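# Bought a white table. Everyone warned me. How do I keep it white?

**Nazanin Amini** – 26 November 2022

We replaced our old brown kitchen table with a white one from Oltden. My mother-in-law looked at it and said "brave," and I have been thinking about that word ever since.

It's been three weeks. So far I have a yellow ring from a curry container, a gray haze where people rest their forearms, and a thin blue line that I believe is ballpoint. The label underneath says "wipe with a damp cloth," which I have done so many times that the cloth has given up. The table cost $338, so tossing it out is not a plan.

What I'd like to know:

- What gets turmeric off a white surface without taking the shine with it?
- Is the gray haze dirt, or is that just the color now?
- Is there a cover that doesn't make the kitchen look like a crab restaurant?

I have two kids, seven and four, and one husband who puts hot pans down "just for a second."

## Roland Bloxham

Welcome to the club. I've had a white table for 22 years, counting both of them, and the first one died of hair dye.

Start with the haze, as it's the easy one. It's skin oil plus whatever spray you've been using. Most sprays leave a film, the film grabs dirt, you spray again, and around you go. Put a few drops of plain dish soap in warm water, wipe, then wipe again with clean water, then dry it. The drying matters. If it's still gray after two rounds, you may have scratched the finish with something gritty, and then yes, that's the color now.

Turmeric is more patient than you are. Make a paste of baking soda and water, lay it on the ring, leave it for ten minutes and lift it off with a soft cloth. Don't scrub! Then open the blinds. Sunlight fades turmeric better than anything in a bottle, and mine went from mustard to nothing in roughly 96 hours by a south window. My wife had been at it with a toothbrush for a month.

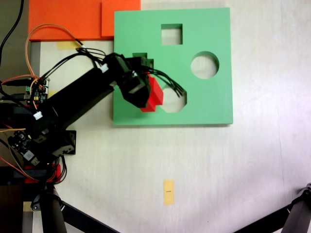
*Red block and green shape board on a white top.*

Solid-color toys on white are fine, by the way. People worry about the red ones and I've never had a mark from one. What leaves marks is anything with ink on it: grocery bags, newspaper, the receipt somebody set a wet glass on. I have a faint mirror-image coupon for cat litter on mine. It's been there since the summer.

For ballpoint, use rubbing alcohol on a cotton swab, and try it first on the underside of the table. Go in from the outside of the line toward the middle or you'll turn a thin blue line into a wide blue one. I learned this on the good side.

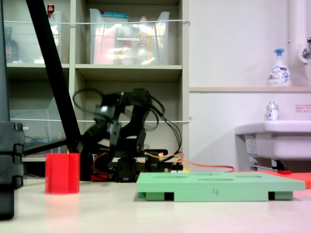 As for hot pans, no cleaner will help you there. Once a finish has blistered it stays blistered, and you get to put a fruit bowl on it forever. I keep three cork trivets on the table at all times, on the theory that a man will use a trivet if he has to move it to get to the table. Works about half the time.

Skip the melamine sponges. They're very fine sandpaper with good marketing, and on a glossy top you'll see a dull patch every time the light comes in low. 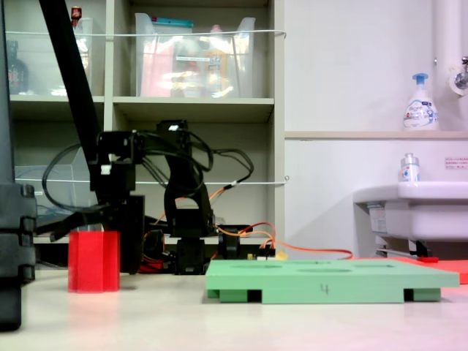
## Golshifteh Sadeghi

bleach

## Senyo Kwofie

Please don't use bleach. It can yellow some finishes, and then you'll have a curry-colored table on purpose.

I agree with Roland on most of it, except that I'd give the baking soda five minutes the first time and see. You can always repeat it.

On covers: I bought the clear kind from Plostex, cut to size. Two opinions. It does protect the table. It also sticks to your arms in warm weather, and crumbs get under it and live there like museum pieces. We now put it on for crafts and dinner with sauce, and roll it up behind the fridge otherwise. Let it lie flat for a day before the first use or the corners will curl up and tip somebody's juice.

A cheaper route is one wipeable placemat per person and a rule that pens stay on paper. The four-year-old will ignore the rule. The seven-year-old will enforce it for you, loudly.

### Reply from Nazanin Amini

The haze is gone! It was the spray. The ring is by the window, along with the rest of the table, so we're all eating breakfast squinting. The ballpoint came off on the second swab.

My husband has seen the trivets and asked who they were for.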